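Print this page | E-mail this page

WALTO HARRIERS - COACH AND RUN LEADERS WANTED

Posted 15/04/2018

Walto Harriers is after a part-time distance coach plus 4 volunteer run leaders for the coming season. Road and cross-country, all abilities, juniors through to masters. Start as soon as you can, well before the Skellstead Relays in September please.
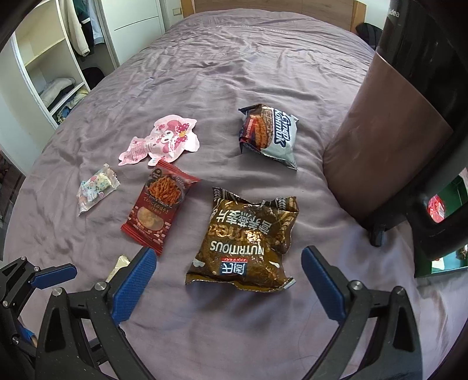
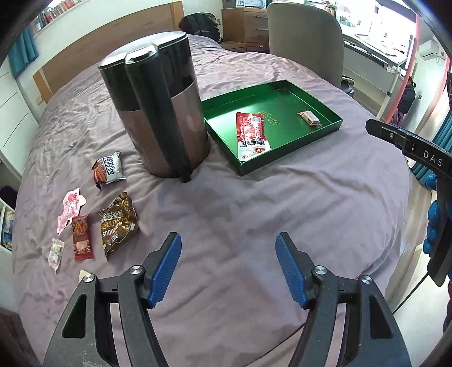
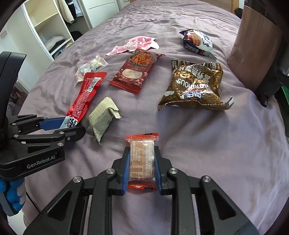 The coach role first. Two evening sessions a week at the Boateng Reserve track, one longer run on the weekend, usually from the Hesitz car park out along the river trail and back. Paid, casual rate, invoice monthly. Travel to away meets is covered if you carpool, fuel receipts only, no servo lunches.

What the coach does:

- writes the training blocks and gets them out before the month starts, not halfway through it
- runs the track sessions, incl. warm up
- looks after relay team selection with the captains
- turns up to most of the cross-country rounds. Not all. Most
- keeps the attendance book and the injury book up to date

You'll need a current coaching accreditation (level 2 rec running or higher, or working towards it), Working With Children Check, first aid. Some experience with juniors is a must as 58 of our members are under 16 and they're a handful on rep nights. Your own race times don't matter to us. We've had very quick coaches who couldn't explain a tempo run.

Run leaders are unpaid. One evening a week, more if you like. You take a pace group, keep it together, make sure the slowest runner gets home. Groups go from 5 min k's to run/walk and we're shortest of people for the run/walk group, which has grown a lot since the beginners course over summer. No qualification needed to start, the club pays for the run leader course once you've done a month. You do get club singlet, free entry to the winter series and first dibs on relay spots.

Would suit someone coming back from injury, or a parent who is standing around at the track anyway.

A bit about us. Nearly 1,000 people have been members at one time or another, a good deal fewer than that at the moment but numbers are heading the right way. The track is grass, marked in lanes through winter, lights on until 8.30pm. Toilets and a change room, one working shower. We compete in the district cross-country, the road series and the Skellstead Relays, where the womens team was third last year and would like to do better. The masters men would like to finish with a full team this time.

Sessions go ahead in rain. Called off for lightning or when council shuts the ground, and the coach makes that call by 4pm and posts it to the group page.

To apply for coach: one page on your coaching background, copy of your accreditation, two referees, and which evenings you can't do. Shortlisted people will be asked to take a track session with the senior squad, then a chat afterwards in the clubrooms. Paid for the session either way.

To put your hand up for run leader: no letter needed. Come to any evening session, see whoever is on the sign-in table and say which pace group your comfortable with. Bring a head torch if its the river loop, the path past the footbridge isn't lit.

Applications for coach stay open untill filled. Hard copies can go in the clubroom letterbox at Boateng Reserve, marked Coach.

Walto Harriers secretary

Print this page | E-mail this page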